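January
Logged by: collection support, Drultelmont

Ticket: toast task, episodes rejected on upload from the Marnby kitchen
Status: open, waiting on one check
Raised by: Ezeani (customer side)

Summary as received

Ezeani report that since the last Troludum update a large share of the toast episodes from Marnby are being refused at upload. The message given is "gripper state inconsistent with video". Episodes from the other kitchen tasks (cup to shelf, wipe the hob, open drawer) go through as before. They have tried restarting the recorder and swapping the USB cable on the wrist camera. No change from either. They ask whether the episodes already recorded can be saved, as they are due to start a training run and the toast task is the one they are short of.

Attached to the ticket: one recorder log, one list of refused episodes, operator notes for the morning session.

09:20

Read the list. 243 episodes refused out of over 600 recorded for this task. They aren't bunched into one session or one operator. Both arms are affected, and the two arms have separate cameras and separate cables, so I am leaving hardware for later.

Asked Ezeani for five refused episodes and five accepted ones, raw, with the gripper log left in. The export they normally send us strips it out.

09:55

Files in. The gripper log looks healthy on all ten. No gaps, no repeated readings, clock matches the camera clock at the start and at the end.

Watched the refused ones at slow speed. In every one the slice is picked up properly and put down properly. I can't see anything a person would call a mistake. If I had been reviewing by hand I would have passed all five.

10:30

Had a look at how Troludum makes the decision. The check was added in the update. It reads the finger opening through the episode, finds the point where the fingers stop closing, and calls that the grasp. Then it looks at the video for the moment the object starts to move with the gripper. If the two are too far apart the episode is refused. The limit is 15 video frames.

This is a sensible check for a cup. The fingers close, they meet something hard, they stop, the arm lifts. Toast gives a bit. On the refused episodes the fingers touch the slice, slow down, and then carry on closing very slightly all the way through the lift. There is no clear stop. The check waits for one, finds it near the top of the lift or later, and decides the video and the gripper disagree.

The accepted ones are the slices where the fingers stopped dead. Compared the readings side by side and the difference is easy to see once they are on the same graph.

10:50

Rang the Marnby kitchen to ask about the bread. They said they toast a batch first thing and work through it during the session, and when it runs out they toast more. So some slices are fresh and some have been standing for hours. They hadn't been writing down which was which, and I can't blame them, as it isn't on the sheet.

Asked them to do a short run with the two kinds kept apart. Same operator, same arm, same start position, slice stood on its edge each time.

11:40

Short run back. 16 episodes, half with slices straight from the toaster and half with slices left out since the morning. All of the fresh ones refused. Of the stale ones, one refused. Looked at that one and the operator had taken the slice near a corner, where it bent.

That is good enough for me as to the cause. It is the check, and soft toast sets it off. The camera timing is fine.

Note for anyone picking this up: please don't tell the site to use only stale toast. It would make the refusals go away and it would leave the customer with a model that has only ever felt hard slices. The soft ones are the part of the set they most need. A policy that has learned from hard slices alone will squeeze a fresh one until it folds, and we had exactly this with the sponge task last year.

12:05

Replied to Ezeani:

"We have found the reason for the refusals. Your recordings are good and nothing at the Marnby end needs to be replaced. The new grasp check in Troludum expects the fingers to stop when they meet the object, and with softer slices they keep creeping. Please don't delete the refused episodes. Please also leave the recorder settings as they are for now, so that today's episodes match the earlier ones. We will send a fix or a way round it this afternoon."

They asked if they could simply turn the check off. I said yes, it can be done, but it also catches real faults, and they had two of those in the autumn when a camera was running behind. I'd sooner change how it finds the grasp.

13:30

Tried three ways of finding the grasp on the ten raw files and the short run.

First, loosening the limit. Doubling it lets some of the soft slices through but still refuses the slow operators, who take longer over the lift. Making it loose enough for all of them means it would miss the camera fault from the autumn. Tested against one of those old files to be sure, and it did miss it. Dropped.

Second, using finger speed. Take the grasp as the point where closing speed falls below a set value and stays there, even if it never reaches nothing. Works on all the soft slices. Works on the cups. Still catches the old camera fault.

Third, using motor current. This ought to be the best of them, as the current goes up the moment the fingers touch. But the older gripper at Marnby doesn't record current at a useful rate, so it would only help on one arm. Parked.

Going with finger speed.

14:15

Ran the new version over the refused list. Nearly all pass. The ones still refused I went through by eye, since there were few enough to do it properly:

- Slice dropped during the lift and picked up again. Two grasps in one episode. The check is right to refuse. These can be kept if the operator marks them as recoveries, which Troludum supports under the episode label, but they shouldn't go in with the clean ones.

- Slice already between the fingers when recording began. No grasp to find. Operator started the recorder late. These are no use for learning the pick but can be cut down and used for the place. Told Ezeani it is up to them whether that is worth the time.

- One where the wrist view is too dark to tell anything. Light off in the kitchen, I assume. Discard.

14:40

While going through them I noticed something separate which I am writing down here so that it doesn't get lost. The operators have drifted into one way of holding the slice. Nearly every recent episode has the slice upright between the fingers, gripped low down. The task sheet asks for a mix of upright and flat. Upright is easier to drive so I understand why it has happened, but if the set carries on like this the model will have very little to go on when a slice is lying flat on a plate or board.

Related to that, the background. Most of the recent ones are at the same stretch of counter. The sheet says to move the start position between episodes. Moving the arm base is a nuisance in that kitchen and I don't expect it every time, but shifting the plate or turning the arm a little would help and costs a few seconds.

Neither of these is a fault and neither has anything to do with the refusals. Raised as a comment, not as a ticket.

15:10

Sent the changed check to Ezeani as a patch for the recorder at Marnby only. Asked them to:

1. Stop the recorder fully before applying it. Closing the window leaves it running in the background.
2. Apply the patch, start the recorder, and look for "grasp check: speed" on the first line of the log. If it says "grasp check: stop" the old one is still in use.
3. Record two episodes with fresh toast and two with old.
4. Upload those four before doing any more.
5. If all four go up, put the refused list through again in one batch. Leave out the ones I marked.

Also asked for one new field on the operator sheet: fresh or standing. A tick is enough. It can be added to the episode label later and it will let them check the balance of the set before training.

15:50

Ezeani say step 2 shows "stop". They had closed the window. Restarted properly, now shows "speed".

16:25

Four test episodes uploaded, all accepted. Checked them myself. The grasp marker now lands within a frame or two of where I would put it by hand, on the fresh slices as well as the old ones. On one of the fresh ones it is slightly early, as the operator paused with the fingers nearly closed before touching the bread. It is well inside the limit so I am leaving it, but if we see more of it the speed value will need to come down a little.

Batch of refused episodes is going up overnight.

Left to do

- Confirm overnight batch. This is the check the ticket is waiting on.
- Pass the speed version to the Troludum maintainers so it goes into the next release. Without that, Marnby will be back to the old check the next time they update, so they have been asked not to update until told.
- Try the same change on the sponge and cloth tasks. Both are soft and I would expect the same refusals there, but no site is recording them at the moment.
- Marnby are carrying on with toast in the meantime, fresh and standing slices in turn, still mostly held upright - the flat ones will start once the current batch of bread is used up.
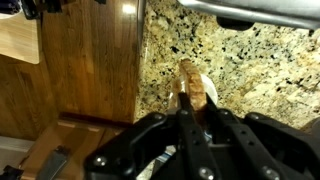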